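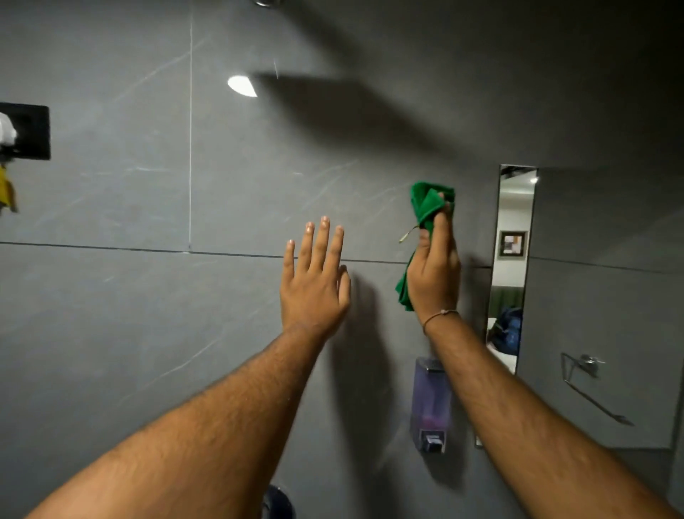 I gave up my gym membership in October and I don't miss it. It was 70 dollars a month at the Dutton Street place, and by the end I was going twice a week if the weather was good. What I do now is walk to work and count housework as exercise. Wiping down a tiled wall with a green cloth, arms up over and over, tires my shoulders more than the rowing machine did.

The walk is 25 minutes each way. I go down past the Datar bakery, cut behind the library and come out by the bus depot. There is one hill. In the first two weeks I had to stop halfway up it and pretend to check my phone. Now I get to the top without stopping, though I am not fast.

I bought shoes for it, the gray Trokon ones with the wide toe. They were on sale and they have held up fine apart from the laces, which come undone on the hill every morning.
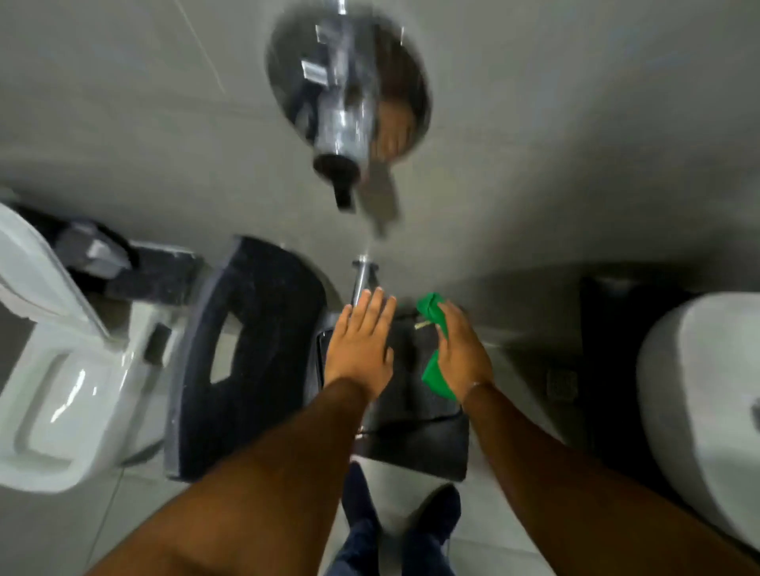
The other thing that changed is breakfast. I used to eat in the car. Now I eat before I leave, usually oatmeal and a banana, and I am not hungry again until noon. I also sleep better, but I quit coffee after lunch in the same month, so I can't say which one did it.

Rain is still a problem. My jacket is good for 300 yards and then it soaks through at the shoulders. If it is pouring I take the number 9 bus and walk home instead. I want to find a better jacket before spring – suggestions are welcome in the comments.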